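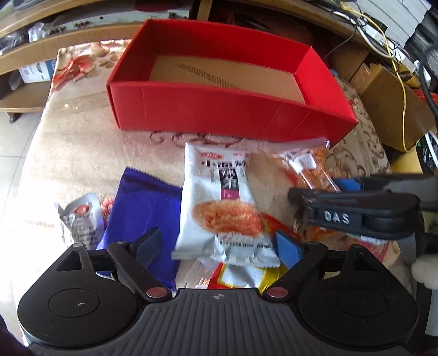 Snack packets and the red box on the rug at Grallach, with two of the grippers.

Grippers get new finger pads and a proper service bench routine

The hand-held grippers at Grallach have had their first full overhaul, and the difference in the hand is lovely. The blue pads near the fingertips have been replaced on all 18 tools, the pivots cleaned and the arms lined up again so that both fingers close on the same point.

Snack packing is the job that wears them hardest. Crisp, slippery packets have to be picked from a pile and placed in an open box, and a pad that has gone shiny will let a full bag slide away just as it leaves the floor. The old pads were swapped whenever someone complained. From July each gripper has its own card, and pads are changed after 2651 closes, whether they look tired or not.

Fluteck, which looks after the tools, has also changed the order of the work. The pads used to go on first and the arms were set afterwards, so a fresh pad was often pinched out of shape before it had picked up a thing. Now the pivot is cleaned, the arm is set against a small steel gauge, and only then does the pad go on. A whole gripper takes 17 minutes, and two people working side by side can get through a morning's batch before the kettle has been on twice.

The new pads come from Jitpraphai and are a touch softer than the last lot. Early tries with thin plastic bags have been very encouraging – the fingers can take hold of a loose corner without crushing what is inside. Boxes with creased sides are still a bit of a battle, and the team would like a slightly narrower tip for getting down into the corners.

There is a daily check as well. Before the first session at 10, each gripper is opened and closed by hand, wiped with a dry cloth and tried on one soft packet and one stiff one. Any tool that drags or clicks goes straight back on the bench with a paper tag on its strap.

Next up is the wiring, which Pretex will be tidying later in the summer, along with a rack to hang the grippers on overnight – no more stacking them in a drawer. Spare pads are kept in the tin by the gauge, so please write down any you take.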